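We use a few cookies to remember that you've already closed this box. By staying on the page you agree to them. OK / Settings

Notes from the kitchen end

I'm writing this at six in the morning with the window open, so if it wanders a bit, blame the blackbird on the shed. It's April and I've finally dug up the front strip, and I want to tell you how that went before I forget the annoying parts and start claiming it was easy.

Some of you will remember that when I moved to Ridgeway the front strip was gravel. Fourteen feet of it, gray, with a layer of black fabric underneath that had gone to shreds. I left it alone for three years, partly laziness and partly that the back yard was such a jungle I couldn't face two fronts at once. Then last fall I walked over to Nargate for the plant sale and came home with a sack of tulip bulbs I hadn't planned on - 163 of them, it says on the receipt, which I still have pinned to the corkboard as a warning to myself.

So the gravel had to go. I shoveled it into buckets and carried it around to the side path, and it went on and on. The soil underneath was like a dinner plate. I soaked it, forked it, soaked it again, and dug in every scrap of compost I had plus four bags from the store. My back was useless for a week. I planted the bulbs deep, deeper than the packet says, because a woman at the sale told me shallow tulips come up weak in the second year. I'll report back next spring on whether she's right!

Anyway, they came up. Not all of them (the squirrels took a share from the end by the mailbox) but enough that people slow down when they walk past, which I find I enjoy a great deal more than I'd have guessed.
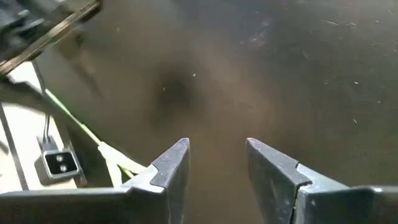
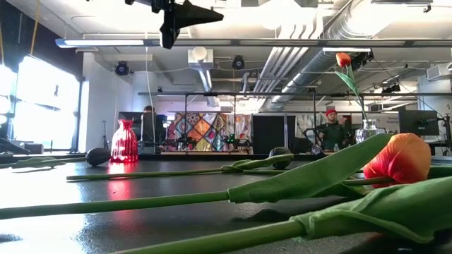

The question I keep getting by email is whether to cut them or leave them. I used to be firmly in the leave-them camp. A tulip in the ground gets you two weeks if the weather is kind, and one in a jug gets you maybe five or six days, so cutting seemed like a bad trade. I've softened on this. We had a night of awful wind early in the month and I woke up to a dozen of them flat on the dirt, and after that I started cutting a few every evening and bringing them in.

What works for me: cut early or late, never at noon. Pick the ones where the bud is closed but the color has come all the way in. Leave at least a couple of leaves on the plant, since the bulb needs them to feed itself for next year. Cold water, not much of it, and a clean jug. I wrap mine in newspaper up to their necks and let them stand in the pantry for an hour or so first, which straightens them out. They keep growing in the vase, did you know that? You go to bed with a neat bunch and get up to a lot of lanky teenagers leaning on each other.

I've tried the penny in the water and I've tried sugar. I can't tell the difference with either one. Changing the water every day does help, though I forget half the time.

Next job is deciding what goes in the gaps once the leaves have died down. You're supposed to let them yellow all the way, and they look terrible while they're doing it, so I want something low and bushy to hide the mess. I'm leaning toward hardy geraniums. A neighbor swears by catmint but the cats on this street need no encouragement. If you've got something that can take dry soil and afternoon sun, hit reply and tell me, I read all of them even when I'm slow to answer.

Oh, and the Nargate sale is on again in May, same field, bring cash and a box. I'm taking a small box this time.

You're getting this because you signed up for the monthly newsletter. Unsubscribe at any time using the link at the bottom of your email.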